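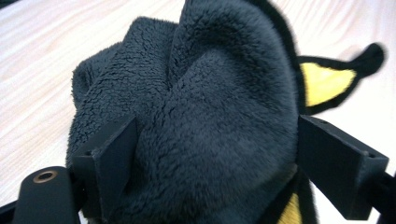
What is the first job when you take on an old painted outside wall?

Finding out what's already on it. Limewash, masonry paint, oil, three of them on top of each other - it decides everything after, from the wash-down to the last coat.

Chapter 7. Reading an Old Surface

Before you start: have your notes from the chapter on ladders to hand. You'll need a stiff brush, a scraper, masking tape, a damp sponge and a notebook. No paint yet.

Most failed outside jobs fail underneath. New paint grips the old paint, old paint lets go of the wall, the lot comes off in sheets. So test first. Rub the wall with a dark cloth. White powder on the cloth means chalking. Press tape down hard, pull it off sharply, look at the back. Flakes mean poor grip, and scraping to come.

Then water. Dab with the sponge. Soaks in straight away - thirsty wall, needs a sealing coat. Sits in beads - probably an oil or a silicone, and a water-based paint wont take to it without a sand.

Sills and frames next. Bare wood that has gone grey must be sanded back to sound colour. 60 grit for the rough work, 100 after. Don't stop at 60, the scratches will show through gloss.
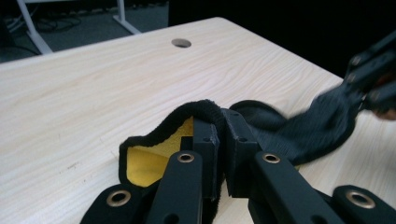

Endora wrote in the margin of the last edition that two tests per wall is too few, and that the shaded side should get its own page in the notebook because it hardly ever matches the sunny side.

Fair point, now in the excercises at the end of the chapter.

Worked case: the terrace at Casado. Rendered front, painted in July in full sun, peeling by the next spring. Tape test bad at the base, fine above the sills. Cause was damp low down, not the paint. Gutter mended, wall left to dry, loose stuff off, then sealer.

Key words for this chapter: chalking, grip, sealer, sound edge, feathering.

Start with 7.1, Washing Down.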